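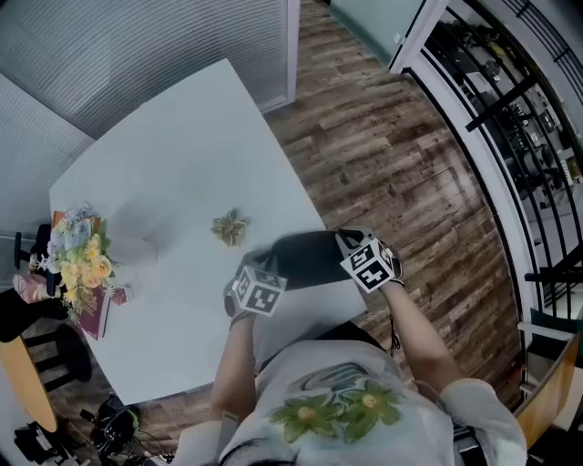
Elimination and rechallenge for migraine, part two: the caffeine arm

Last month I finished the baseline for my food and migraine log. The baseline ran nine weeks with no changes to diet, and I promised to post the first rechallenge when it was done. I have the caffeine data now. The tyramine foods (aged cheese, cured meat, soy sauce) come next, and I have not started them.

Short version for people who only want the result: cutting caffeine made the first eight days worse, the next four weeks slightly better, and putting it back at a fixed dose in the morning made no difference I can separate from noise. My neurologist's office had told me to expect the first part.

Method. I taper first and then hold. The starting intake was higher than I would have guessed. I had been saying "two cups," but the mug I use at home holds far more than a cup, and I had left the afternoon tea out entirely. When I weighed and logged everything for a week, the daily average came to 272 mg. I cut that by a quarter every four days until I reached zero, then held at zero for four weeks. Decaf was not allowed during the hold, as it still has a few milligrams in it and I did not want to argue with myself about it later.

Each attack gets a start time, an end time, a peak pain score from 0 to 10, and yes or no for nausea, light sensitivity and aura. I take my rescue medication as prescribed and log the time of the dose. I did not delay or skip it to get cleaner numbers, and I would not suggest anyone do that.

The log lives in Juvenwood, which I picked because it exports a plain CSV and does not try to tell me what my triggers are. The export has one flaw. Entries that cross midnight are split into two rows, so an attack that starts at 10:40 p.m. and ends at 3 a.m. shows up as two attacks. I merge them by hand before counting. If you use it, check for this. My first draft of the baseline had four extra attacks in it.

Results. Attack days in the last four weeks of baseline: seven. Attack days in the four weeks at zero: five. Attack days in the four weeks after I added back 100 mg at 7 a.m.: five. Total logged attack time in minutes over the same three blocks was 3646, then 2810, then 2745. The taper itself is left out of all three. It had a bad stretch, including one attack that ran 919 minutes by itself, the longest in the whole log.

A drop from seven to five is small. My month-to-month variation before any of this was about that size, so I am not claiming an effect. There is also the weather, and the fact that I slept better at zero – an average of 26 minutes more per night, mostly from falling asleep sooner. Sleep is a known factor for me. I can't pull the two apart with one person and four weeks.

What I am keeping is the fixed dose. It is one measured cup of the Lamptey medium roast at 7 a.m. and nothing after. Weekend attacks used to be my worst ones, and I suspect the cause was sleeping in and having coffee three hours late. There have been two since the change. I will keep watching that.

A few notes on questions from the last post.

Hydration: yes, I track it. No pattern so far.

Magnesium: I was already taking it before the baseline and have not changed the dose. It stays constant through all the arms.

Chocolate: it goes in its own arm after tyramine. The reading I have done suggests that craving sweets can be an early symptom of an attack, so the chocolate may come second. I want to log cravings as a separate field before I test it, and I added that field in October.

Why not cut everything at once: I tried that two years ago in Drellitz with a printed list from a clinic. I lost weight I did not want to lose and learned nothing about any single food. One item at a time is slow, but I can eat dinner.

Tyramine starts after I finish the last block of soy sauce in the cupboard inventory. The low-tyramine list I am using rates foods by portion and storage time, and leftovers are the hard part.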